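Handout 6: Notes from the Gretorik open day
Bimanual handling of small mixed goods. Read before the December tutorial. 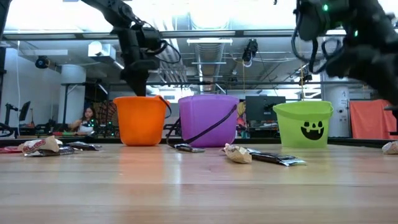
Austra Ots asked why the sorting cell used buckets at all, when a flat tray would give the arm a much easier target. The demonstrator's answer was that a tray hides the hard part. A bucket has a rim to clear, a wall that blocks the view of the gripper, and a handle that can lie anywhere.

1. Layout
Two arms share one table. Three candy buckets stand in a row: orange, purple and lime green. The candy lies in front of them on the tabletop. Either arm may enter the shared zone, so the planner must reserve the space above a bucket before a gripper goes in.

2. Grasping
Wrapped bars are awkward. The wrapper moves before the bar does, and foil ends return bright spots under overhead lighting. A glossy table makes this worse — reflections can be segmented as objects. Bags are harder again, as their outline changes on contact.

3. Handles
Treat a bucket handle as a loose obstacle. The handle on the purple bucket droops over its front and trails onto the table, close to a candy bar. A straight approach to that bar risks catching the handle and dragging the bucket with it.

4. Release
Lower the gripper to the rim or just inside, then open. Releasing from higher up saves cycle time but increases bounce-out. The Kļaviņa method, covered in Lecture 2, sets release height from rim diameter.

5. Tutorial work
(a) Sketch a reservation scheme for the shared zone. State what happens if one arm stops while holding it.
(b) Propose a test for telling a reflection from a wrapper using one fixed camera.
(c) Compare your answer to (b) with the Osen notes, page 31.

Maximum 16 marks. Submit by 12/20/22.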